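Mundby Household Letter
Machines and chores
2019-01-13

Who is going to clear the table?

Every January the same promise comes around again. The big electronics shows wrap up, the press kits go out, and for a couple of weeks it seems that by next Christmas something with arms will be putting away our groceries. I have been writing this column long enough to have a drawer full of those press kits. I still put away my own groceries.

So when a reader wrote in to ask whether she should hold off on replacing her dishwasher "until the robots get here," I told her to buy the dishwasher. She wrote back, a little annoyed, and wanted to know how I could be so sure. Fair enough. I spent the better part of a week finding out what the people who work on this can really show for themselves, and I came away with a bit more respect for the work and no change at all in my advice on dishwashers.

Let me start with what does work, so I don't get letters. Robot vacuums work, within limits. Mine does the hallway and the kitchen floor and gets itself wedged under the radiator more often than I would like. Robot lawn mowers work if your lawn is flat and plain. On the shop floor, arms have been welding and painting and stacking for decades, and nobody serious disputes that they do it well. The thing these machines have in common is that somebody has cleared the way for them first. The car door arrives at the same spot every time. The lawn has a wire around it. I pick up the socks before the vacuum goes out.

A kitchen counter after supper is a different sort of place. Things are where people left them. A plate has food still on it, and some of that food is worth keeping and some of it isn't. There is a glass with an inch of milk in it. Clearing that up is a chore we hand to children of nine, and it is the chore I asked about everywhere I called.

The outfit that was most willing to talk to me was Kernis, a small company that writes software for two-handed robots and sells it, or hopes to sell it, to firms that build the hardware. Their household project is called Cirillo. I spoke twice with Cosmin Bucur, who leads it, and he was patient with me even after I had made it plain which way I was leaning.

Bucur's first point was that most of the practice doesn't happen in a kitchen at all. It happens on a computer, with a simulated counter and simulated hands. The software can try to pick up a piece of food, fail, and try again without a broken dish to sweep up. It can be given a new layout each time: the bowl moved, the plate turned, a plant put somewhere in the way. Cirillo had run through 600 of these layouts in its latest round, he told me, and the goal in each was nothing fancy. Get the food off the plate and into the bowl, and leave everything else alone.

I asked him what he thought a person would score on that. He laughed and said they hadn't tested people.

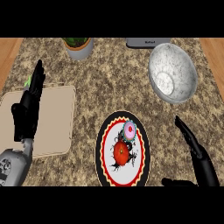
KITCHEN & COUNTERTOP

A tomato and a pink-frosted donut on one plate, an empty bowl a short reach away, and two black hands to do the job. I looked at this for quite a while. My first thought was that it is a much tidier counter than any I have ever owned. There is a cutting board with nothing on it and plenty of bare speckled countertop between one thing and the next. If I had that much open space in my kitchen I might not want help.

My second thought was about the donut. A tomato is round and has a skin that will put up with some handling. Frosting is another matter. Pick up a frosted donut the wrong way and you have frosting on your fingers, on the bowl, and on whatever you touch next. I asked Bucur whether the donut in the simulation could be smeared. It couldn't. It is a solid shape with a picture of frosting on it, and if the fingers close on it properly it counts as a success. A tomato in there can't be bruised or split either. He said so without any fuss, and he said the team knows it has to be dealt with later, on real hardware with real food.

"Later" is a word I have learned to listen for. It came up a good deal.

The plate gave me something to chew on too. It has a black rim, a red zigzag border, and a big black splatter pattern that spreads out under the tomato. You and I would see right away that the splatter is part of the plate. I asked whether a machine would, or whether it might try to wipe it up. Bucur said busy patterns like that are useful for exactly this reason, that they give the software something to get wrong while getting it wrong is cheap. I thought that was a good answer. It is also an answer that tells you where things stand, when a loud dinner plate is considered a challenge.

Then there is the matter of hands. For years the standard thing on the end of a robot arm was a pincer or a suction cup, and plenty of engineers will tell you that is still the sensible choice. Hands with several jointed fingers look wonderful in a brochure. They also have many more parts to control and many more parts to break. Kernis is betting that homes are built for hands, so a home machine should have them. The people I reached at Jokbridge, which makes equipment for commercial kitchens and bakeries, are betting the other way.

Jokbridge has no plans for fingers. Their newest line moves trays of dough from a rack to an oven, and it does that with a flat paddle. It handles 16 trays an hour. I asked how that compared with a baker, and the man on the phone said a baker was a good deal faster, but that the baker could now be doing something else. He had no interest in my supper table. When I described the plate with the donut and the tomato, he wanted to know why anyone would put those on the same plate, and I had no answer for him.

His view, more or less, is that you should change the chore until a simple machine can do it. Put the food in trays. Make the trays all one size. Bucur's view is that people won't change their kitchens and the machine has to cope with what it finds. I think Bucur is right about people and the bakery man is right about machines, and that leaves the rest of us holding the sponge.

I did ask Kernis for a date. How long before a family could buy something that clears the plates after supper, without being watched? Bucur wouldn't give me one, and I liked him better for it. He did say that the jump from the simulation to a real room is where most projects like his get into trouble. Light is different. A real bowl is heavier or more slippery than the one on the screen. The fingers have a bit of play in them that the computer's fingers don't. Something that goes well hundreds of times on a screen can go badly the first time there is a real bowl involved, and then the team goes back and tries to work out which of a dozen small things was to blame.

He also pointed out, a little tartly, that people said for years that a machine would never beat a grandmaster at chess. I have heard this one before. Chess pieces don't roll off the board, and there's no jam on them.

What bothers me most in all this is less the engineering than the selling. The engineers I talk to are nearly always more modest than the brochures with their names in them. You will see clips this year of robots folding a towel or pouring a drink. Before you get excited, ask how many tries it took. Ask whether the clip has been sped up – many are, and the note saying so tends to be small. Ask if there was a person off to one side with the controls. And ask what happens when the towel is a fitted sheet.

I would also ask about price, though I've never had a straight answer on that either. Nobody I called would name a figure for a two-armed machine you could keep in a house. I can tell you what a bus tub costs at the restaurant supply store, and with a bus tub and one reluctant teenager I can have my table bare before the coffee is done.

None of this means the work is a waste. I have a neighbor whose hands are bad enough that lifting a plate is a real problem for her, and if Cirillo or something like it could get a tomato into a bowl for her every time, without dropping it, she wouldn't care one bit how slow it was. I brought this up with Bucur and he said it was the use he thinks about most. I'd like to see more of that in the brochures and less of the smiling family with its feet up.

For the reader with the dishwasher: buy it now, get the one with the third rack, and run it at night. If you have seen a home robot do a real chore in a real kitchen, with your own eyes and no salesman in the room, I want to hear about it. Letters and emails go to the usual address. Next issue I'll be back on the subject of gutter guards, which I'm told I was too hard on last fall.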